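When the table height is wrong by four millimeters

Halyna Romaniuk runs the manipulation bench at Skosero, where a single arm with a plain rod for a tool pushes small blocks across a wooden board. In March the arm drove that rod into the board and kept pushing. Augustina Aryee, who handles safety reviews at the company's Walavcombe site, wrote the fault report. They spoke to us together.

"The stop was late," Romaniuk says. "The controller had a contact limit, and it was set to 300 newtons. That number came over from a different tool. For a rod on a fixed board it is far too high."

The cause was a height offset. The board had been taken off for sanding and bolted back down, and the stored surface height was not measured again. It was off by 4 mm. The planner believed the tip was traveling in free air when it was already pressing on wood. The arm follows position commands, so it raised its torque to close the error.

"It behaved as configured," Aryee says. "I logged it as a setup fault. The software did what the file told it to do." 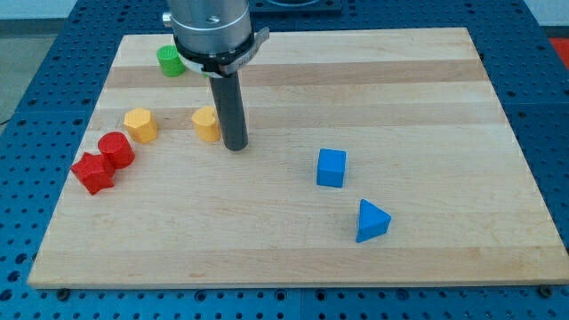

The pushing bench at Skosero, with the rod just above the board.

Aryee was more concerned with the log than with the dent. The force estimate had been climbing for 800 milliseconds before the protective stop, and no warning was raised. "The data was there - we had no rule that read it."

Two changes followed. The arm now touches off on bare wood at the start of each session and compares the result with the stored height. If they disagree, motion is blocked. The contact limit was also cut, and a second rule now watches how fast the force rises.

Romaniuk would have preferred a spring mount between the flange and the rod. A sample from Gillies was tried and sent back. "It let the tip wander sideways under load. With a pushing task, the tip position is the measurement. I can't give that up."

Aryee still has one item open. The touch-off check runs only at startup, and a board bolt could work loose during a run. She has asked for a repeat check every 8 hours. Romaniuk wants it tied to the number of pushes. The report, dated 24/06/2020, lists the interval as undecided.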